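May
Notes by the course tutor, Sternlow Evening Programme

Week 4: Why we eat more when there's more about

Hello again. I promised to type these up properly after the session ran over, so I have, and I've put back the bit on plates that I had to skip.

We started with portion size. The basic finding is an old one and it keeps coming back: give people a bigger helping and most of them eat more of it, and they don't usually report feeling any fuller afterwards. I find this slightly alarming every time I teach it (I had two helpings of crumble last night). Hunger is only one of the things that tells us when to stop. The others are things like the bottom of the bowl, the end of the programme, or the person opposite putting down their fork.

Do be careful with the plate studies, though. You'll read everywhere that a smaller plate makes you eat less, and the evidence is much patchier than the magazines let on. Some studies find a small effect, some find none at all, and a few of the famous ones have been withdrawn. If you use this in your essay, say so!

Then variety. If you eat one food for a while, your liking for that food drops, but your liking for other foods hardly moves. The name for it is sensory-specific satiety, and it's why there is always room for pudding. It also means that a mixed bowl of things tends to keep people going longer than a bowl of one thing.

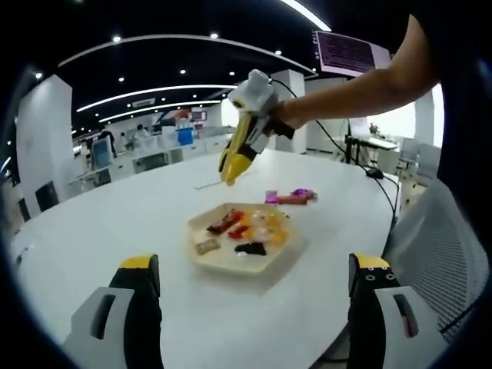

Fig. 1. Wrapped sweets and snacks in a tray.

Wrappers matter too, a bit. Having to unwrap each piece slows you down and gives you a moment to decide, and the empties left beside you are a sort of running tally. Clear them away and people tend to lose track. Distance works in much the same way: a dish within reach gets visited more than one you have to stand up for, even if it's only across the room.

For the practice exercise, use the Tandau canteen sheet. It has 198 lunch trays on it, and I'd like you to work out the mean weight of leftovers for the small and large servings separately. Don't panic if your large-serving figure looks odd, there's one tray with 599 grams left on it and you'll need to decide what to do about that. Write me a sentence or two explaining your choice. I really don't mind which way you go as long as you tell me.

Reading for next time is the Clumeck chapter on habits, first half only. The second half is all about shopping and we'll get to it later.

Related notes
Week 2: Appetite and sleep
Week 3: Eating in company
Week 5: Habits and how they stick
Using the Alarcón food diary template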